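Books > Household Skills > Part Two > Chapter 8

Chapter 8
Setting and Clearing the Table

A table gets set and cleared more often than any other job in the house gets done. Estrella Gallegos kept a log of her family's meals for two years and counted 2,241 of them. Most were small: a bowl, a plate, something to drink from, and a fork or spoon. This chapter begins with that kind of meal and leaves formal dinners for later.

We use the word "setting" for everything one person needs in order to eat. A basic setting has a plate, a bowl, a mug and flatware. The pieces do not have to match. In the Figueroa household, described in Chapter 3, no two mugs came from the same store, and meals went on as usual.

Where things sit matters more than what they look like. Keep dishes back from the edge of the table. Turn a mug so that its handle is easy to reach. A fork or spoon left lying across a plate can slide when the plate is lifted, so take the flatware off first or hold it down with your thumb.

Clearing follows an order too. Bowls go first, as they are the easiest to tip. Plates come next, scraped and stacked by size. Mugs are carried by the handle, one to a hand – two if you are used to it. Higinio Cisneros, who ran the dining room at Burlow for many years, had new staff practice with empty dishes until they could clear a place in around 3 minutes without hurrying.

By the end of the chapter you should be able to lay a basic setting, clear it safely, and say which pieces to move first. Before reading on, think about the last table you cleared and the order in which you picked things up.
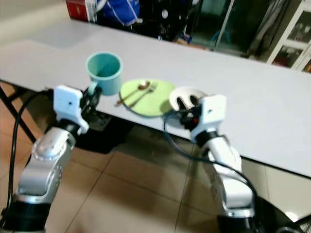 Keep your answer in mind, as we will come back to it in the section on stacking.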